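Tierney Simulation Stack – Pre-Run Software Checklist, Wrist-View Pouring Tasks

Checked by: Teresa Ó Ceallaigh
Date: 2020-01-23
Applies to: Tierney planner, Rirnard perception node, Trikent scene loader
Not covered: hardware arm, lab cell, network

Marks used: OK / OK with comment / HOLD. A HOLD stops the overnight batch until it clears. Anything marked OK with comment can run, but please read the comment before you touch the config.

Section A. Scene loader

A1. Scene file loads without warnings. OK
Comment: Clean for the first time since I took over this list. The new loader names the missing texture when there is one, and what a relief that is after months of "asset error"!

A2. Random seed is written to the run log. OK

A3. Object poses settle before the arm is allowed to move. OK with comment
Comment: The settle timer is set at 400 steps. Most scenes are quiet well before 200, so we could cut it, but the ones with rounded objects keep rocking for longer. I would leave it alone until somebody plots the velocities.

A4. Gravity, friction and contact settings match the values in the shared file. OK
Comment: Someone had a local override for cup friction. Removed. If you need one for a test, put it in your own branch.

A5. Countertop collision mesh matches the rendered mesh. HOLD
Comment: The marbled stone top has a raised slab area in the render. The collision mesh is still one flat plane. Anything the planner sets down on the slab will sink into it or float, depending on which height it trusts. Tinside has the corrected mesh and it only needs exporting at the right scale.

Section B. Perception

B1. Wrist camera pose matches the arm model. OK
Comment: Reprojection error is tiny now. Really pleased with this one.

B2. Gripper mask covers the gripper and nothing else. OK with comment
Comment: The mask handles the gray body and both angled brackets nicely. It is less sure about the maroon link, especially at the top, where a held object begins. See the view below and B3.

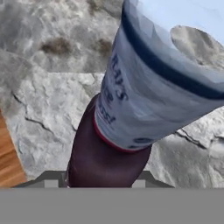 Wrist view, rendered. Maroon link, red rim, cup tilted toward the upper right.

B3. Arm and held object are given separate labels. HOLD
Comment: My favorite problem on the whole list, so forgive the long note. From the wrist, the link and the cup make one continuous diagonal, and the segmenter likes continuous things. The red rim is the thin line between them. When the rim is found, the split lands in the right place. When it is missed, the label for the arm creeps up into the white of the cup and the planner thinks the arm is longer than it is. The fix I want is simple: we already know where the link ends from the joint angles, so give the segmenter that as a prior and let the rim confirm it. Two of us have tried it on saved frames and the split held every time. It needs a unit test before I clear the HOLD.

B4. Cup axis estimate is stable from one frame to the next. OK with comment
Comment: The navy band is a gift. It goes all the way around and has strong edges on both sides, so the axis fit hangs on to it even when the pale parts of the cup get close to the pale background near the mouth. Please do not swap in a plain cup without rerunning this item.

B5. Printed lettering is not used as a pose cue. OK
Comment: Only part of the lettering shows at this angle. An old version of the matcher tried to line up on it and would jump when letters came into or out of view. That code path is off, and the flag is now read-only.

B6. Surface marks do not produce object detections. OK with comment
Comment: The stone has brown stains and dark cracks in it. The stains are fine. The jagged crack on the left gave a low-score "cable" detection in one run, below the threshold and therefore ignored, but I would like to see it gone completely. More stone textures in the training set should do it.

B7. Rounded gray object past the cup mouth is tracked as an obstacle. OK with comment
Comment: It is only partly in view from the wrist and its texture is close to the countertop's. The tracker keeps it by remembering the last good pose. Memory is set to 3 seconds, which is plenty at current speeds.

Section C. Planning

C1. Planner refuses a goal that is in collision. OK
Comment: Tried it with a goal inside the countertop. Refused at once, with a readable message.

C2. Held object is added to the collision model at grasp. OK
Comment: Checked with the tall cup. The attached shape is a cylinder with a small margin. A tapered shape would be better for tight spaces and is on the wish list for May.

C3. Tilt limit is enforced for the whole path, start to finish. HOLD
Comment: The limit is checked at the waypoints and skipped between them. A path can start legal, end legal and tip the cup too far on the way. The new interpolating check is written and it is lovely work – fast, short, easy to follow – but it is not merged. No pouring task goes into the batch without it.

C4. Planning timeout returns a clean failure. OK
Comment: Used to return the last partial path, which the controller would then happily run. Returns an empty path and a reason code now.

C5. Same seed and same scene give the same plan. OK
Comment: Ran it on two machines and diffed the plans. Identical!

Section D. Control

D1. Joint limits in the controller match the planner. OK

D2. Speed is scaled down while an object is held. OK

D3. Stop command is obeyed in the middle of a motion. OK with comment
Comment: Stops well. The log entry arrives late, so in the playback it looks as if the arm stopped before it was told to. Confusing the first time you see it. Timestamp should be taken on receipt, and the ticket is open.

D4. Controller drops stale commands after a perception restart. OK
Comment: Killed the Rirnard node by hand during a lift. The arm held position and waited for a fresh command, just as it should.

Section E. Logging and tools

E1. Wrist view is saved with joint angles in the same record. OK
Comment: Please keep it this way. B3 would have taken ages to work out without the pairing.

E2. Disk space is checked before a batch starts. OK
Comment: A full batch takes almost 200 GB with images on. The check now asks for twice that.

E3. Playback tool opens logs from the previous version. OK with comment
Comment: Opens them, but mask colors are swapped between arm and object. Easy to misread if you are looking into B3, so use current logs for that.

Open HOLD items: A5, B3, C3.

Result: batch not released. Reach and grasp tasks can be run by hand on the flat area of the counter only. Pouring tasks wait for C3.

Recheck A5 first, then rerun B2 through B4 with the new mesh loaded before looking at C3. Send logs with the seed in the file name.

Signed: Teresa Ó Ceallaigh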